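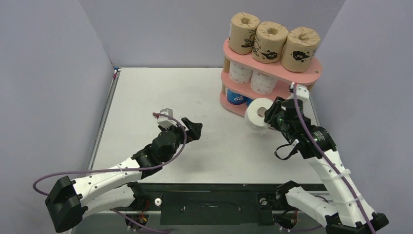

Pink two-tiered shelf with toilet rolls, three of them in tan kraft paper.

How to wash and reshape a wool cardigan at home

A heavy cardigan gets worn over everything from April on, and by the middle of winter the cuffs have gone baggy and the hem has started to flip. Both can be fixed in an afternoon with a basin and a few towels. I use this method on my grey Brestach cardigan, and it suits most plain wool knits. If the label says dry clean only, follow the label.

What you need

A clean basin or laundry sink
Wool wash (I use Drorko, unscented)
Three bath towels
A tape measure and a notepad
Rustproof pins, if the hem is very stretched
A flat surface bigger than the cardigan

Step 1: Measure it dry

Lay the cardigan flat and button it up. Write down the width under the arms, the length from shoulder to hem and the length of each sleeve. Mine is 60 cm from shoulder to hem. Wet wool stretches under its own weight, so you will want these numbers later. If the cardigan has already grown, write down the size you would like it to be, but don't expect to take off more than a little.

Step 2: Get it ready

Empty the pockets and undo the buttons. Turn the cardigan inside out. Check the elbows and underarms for thin spots, and mend any holes before they get wet. Take the pills off now with a comb or a fabric shaver, working in one direction with the knit held flat.

Step 3: Soak

Fill the basin with cool water, then stir in the wool wash. The amount is on the bottle. For a small item like a beanie, 2,000 mL of water is plenty, but a cardigan should have enough to sit under the surface without being folded up tight.

Push it down gently until the wool is soaked through and leave it for fifteen minutes. Don't rub or wring it. If the collar is grubby, squeeze the soapy water through that part a few times.

Step 4: Rinse and press

Drain the basin with the cardigan held to one side, then refill with water at the same temperature. A sudden change can felt the wool. Repeat until the water is clear. Some wool washes are made to be left in, and with those you can skip this step.

Gather the whole thing up from underneath and move it to a towel. Roll the two up together like a sleeping bag and lean on the roll. Do it again with the second towel. My tailor, Eino Salminen, kneels on his — it gets a surprising amount of water out.

Step 5: Lay it out 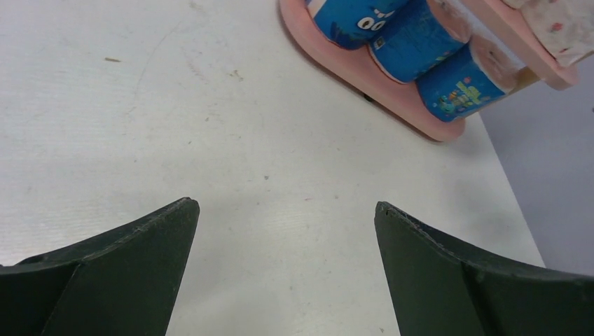 Shaping is the part that makes a cardigan sit properly again, and it goes better if you can walk around at least two sides of it. Use a table or a bench, or the floor if you have no pets. Wipe the surface down first and let it dry. On a white tabletop like this one the scuffs, smudges and small specks are easy to spot, but on timber or a dark bench you'll have to go by feel, and damp wool picks up every crumb. Then put down the third towel and lay the cardigan on top, right side out.

Do up the buttons and pat the body to the width you wrote down. Straighten the front bands with your fingers. Push the ribbing at the cuffs and hem together until the ribs are nearly touching, and leave it like that. Pin the hem only if it won't stay put.

Step 6: Dry

Keep it out of direct sun and away from the heater. Swap the towel when it feels wet underneath, and flip the cardigan over the next day. Thick knits can take 2 days or more. The pocket linings and underarms are the last to dry, so check those before you put it away.

Fold it for storage. Hangers leave bumps in the shoulders, and on a long cardigan they will pull the hem down again. If the cuffs are still loose once it's dry, wet just the ribbing, squeeze it back into shape and let it dry flat overnight.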